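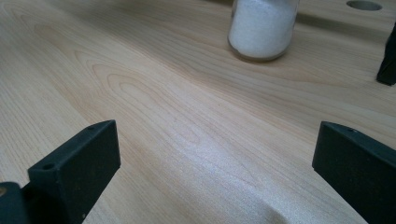

CHORES CORNER – can it fill the jar yet?

Short answer no. Slightly longer answer, it can pick up the sugar, which in March it couldn't.

Quick round-up as we're past deadline again. The Ernotden team has now logged 605 tries at the plain stuff: get a jar off the table, put it on a shelf, bring it back. Kalkidan Tsegaye sent over the numbers last night. Of those, 442 ended with the jar where it was supposed to be. The rest were mostly bad grips, plus a few where it let go too early. Glass is still the hard one. Cameras see straight through it, grip slides, and a full jar weighs a lot more than it looks like it should.

Lids – don't ask. Screw lids need two hands or a clamp, and the clamp is on order. Pouring is further off again. Bontu Asfaw wants to try scooping first, with a spoon fixed in place, and I think she's right.

Meanwhile on the shop floor Mostitz says its packing arm does 3000 cartons a shift with one person watching. Fair enough, but every carton is the same carton. A kitchen table has a jar, then a wet cloth, then someones keys. Different job alltogether.

We asked readers at the Prestbridge meetup which chore they'd hand over first. Dishes won easily, laundry second. One vote for descaling the kettle. I'd pay good money for someone to do the bins.

Next up: the Ranasinghe bench test, same jar tasks but with 100 tries per object and no resets by hand between them. Results when we get them, probably next issue, maybe the one after. If you have an old set of kitchen canisters you don't want, glass or tin, any size, bring them to the front desk before 4 pm. Labels off please.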